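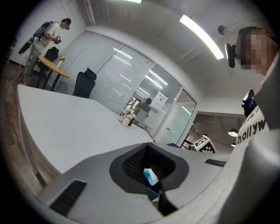

Travel Writing, Session 8: Getting There and Getting Lost

Notes for anyone who missed class, and for those of you who were busy eating my cookies when I put the outline up.

We started with my trip to Stundari, the hill town I keep going on about. I read you two versions of the same morning. The first began at the airport, went through the rental car, the parking and the hotel breakfast, and reached the old town on page three. The second began on the steps below the Colum gate, with my shoelace undone and a church bell going off right over my head. You all liked the second one (so did I, and it took me ages to cut the breakfast!).

Where to start

Pick a moment when you were already on your feet and looking at something. Arrival details can come in later, a line or two at a time, if the reader needs them at all. Bus numbers and ticket prices belong in a box at the end. My 129 bus up to the gate got a whole paragraph in the first draft — now it gets four words.

History in small doses

Stundari has a lot of past, and I wanted to use every bit of it. Try the two-sentence rule: two sentences of history, then back to the street. If you find a good story about how a place got its name, say where you found it. "A sign by the fountain claims" is perfectly fine and a lot safer than stating it flat out.

Weather

Everybody's first draft has too much weather. Keep it when it changes your plans. I spent around 11 minutes under the awning of the Yupanqui cafe waiting for the rain to quit, and I ended up ordering soup, so that rain stays in.

Words to go easy on

Charming, bustling, hidden gem, nestled, must-see. I found "nestled" in my own old Ikero piece, twice on one page. Ouch.

For next time

Read the Ikero ferry piece in your packet, pages 8 to 10, and mark every spot where the writer moves from one place to another. How many of those moves get a full sentence? Then write one page about a walk you took in a town you don't live in. Start in the middle of it. Bring two printed copies, double spaced, with room in the margins for scribbling.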